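Zalirano-users mailing list
Subject: Re: Gripper segment dropped after splitting episodes on jaw state
Date: Thu 5 September

Hello all,

Thank you for the quick answer, and sorry that mine is long. I quote the earlier message so that the thread is readable for those who joined the list after April.

> We see the same thing with the Jekley splitter on our folding data.
> The closing phase of the grasp is often missing from the segment, and
> the planner then gets a grasp label with no approach before it. Are you
> splitting on the commanded width or on the measured one? And do you
> mask the fingers before the change detector, or do you give it the full
> wrist image? If you mask, please say which version of the mask, as the
> one in the repository does not fit our fingers at all.

We split on the measured width. In the beginning we used the commanded one, and it was worse, because the command arrives in one step and the fingers need some time to follow. With the measured width the boundary is in a more sensible place, but the problem that you describe is still there in a part of the episodes.

About the mask: yes, we mask, and I now believe that the mask is the cause. It is a fixed polygon drawn over the gripper, and it was drawn on a single wrist image. The gripper is black and takes the middle and the lower part of the picture. The two fingers go down and outwards to the corners, and they meet near the centre, with a grey disc between the two round pads.

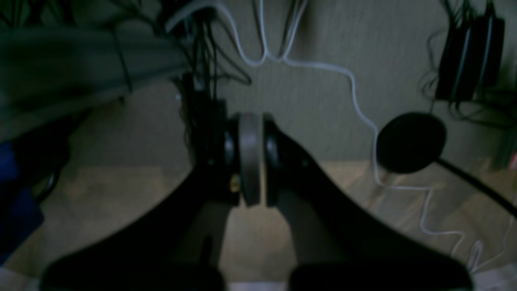
The change detector in Zalirano works on what is left after the mask is applied. With our wrist view this is mostly wall, floor and cables. A thin white cable is a very bad thing for the detector, as it has strong edges against a beige background and it moves a lot in the image when the wrist turns only a little. So the detector reports a change, the splitter believes that a new phase has begun, and the closing of the fingers goes to the wrong segment or is thrown away as too short.

I have checked this on our set of 369 episodes. With the mask as it is in the repository, the closing phase was lost in 100 of them. When I switched the change detector off and used only the measured width, it was lost in 3. I looked at these three by hand and in all of them the width signal has a hole, so this is a different fault and I will write about it separately.

Switching the detector off is of course not a solution for everybody. We need it for the fixed view, where the garment state is estimated. The task there is to fold a T-shirt on a mat, and the state labels are "flat", "one side folded", "both sides folded" and "done". The example I use for testing has the right side already folded over, with a clean straight edge, while the left side is still uneven and has one sleeve pointing up.
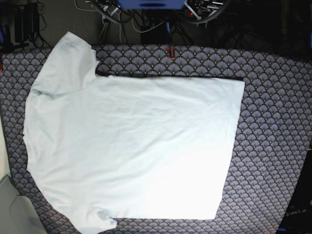 Our state estimator is Gashi with the default weights, and it has its own weakness. It finds the garment by separating it from the background, and for a pale shirt on a grey printed mat this is easy. But the pattern of the mat repeats, and where the outline of the cloth is soft Gashi sometimes puts one or two of the printed fans into the garment mask. The area then becomes larger for one moment, and the label jumps back from "one side folded" to "flat". I have put a simple rule after it: the label may go back only if the gripper was closed at some time since the last change. It is not elegant but it works for us.

This rule is also why the jaw state has to be right. If the closing is lost, the rule does not allow a real unfolding, and the planner continues with a plan for a shirt that is in another condition.

Now the question of the threshold. In Jekley the fingers count as closed when the measured width is under a fixed value. For our gripper this value is too small. There are many moments when the fingers are very near to each other but a narrow strip of light is still visible between them, and Jekley calls this "open".

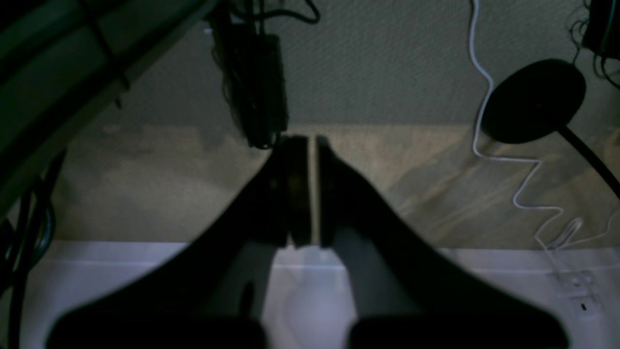
I propose to have three jaw states in the splitter: open, near and closed. "Near" should not start a new segment. It should only stop the splitter from cutting until the fingers have either closed or opened again. In the code this is a small change, the comparison is at line 1185 of the splitter file, and the configuration needs one more number. I have tried it in our branch together with the old mask, and the boundaries look better to me, but I did not repeat the full count yet, so please do not take this as a result.

For the mask itself I see two ways. The first is to calculate the polygon from the measured width, so that it opens and closes together with the fingers. The second is to learn it, as it is done in Jelness. I prefer the first one. It can be checked on paper, and it does not ask people to label images for every new pair of fingers.

Two things I would like to ask the list:

Does anyone use the splitter with a gripper where the measured width is delayed compared to the image? Ours seems to be synchronous but I have no good method to prove it.

Is there an objection if I change the default in Zalirano so that the change detector is off for wrist views and on for fixed views? At the moment it is one switch for all cameras. Old configuration files would keep their behaviour.

If there is no objection I will send the patch for the switch first, and the three states as a second patch. The moving mask will need more time.

Best regards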